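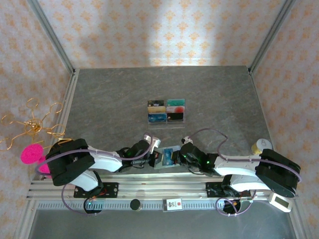 "I finished my first game in July and I was angry for two days," says the designer of Stillora, a small puzzle game made in Mosdale. She had worked on it alone for 19 months. For the rooms she wanted plain surfaces, so that the player's eye can rest. "In Bremum, my older game, everything was moving. People wrote to me that they had a headache."

Stillora has nine chapters and no timer. I asked if she fears that players will find it slow. "Some will, yes. I sold 500 copies in the first week – for me this is a lot." Her next game is called Mussa, and she does not want to say more about it yet.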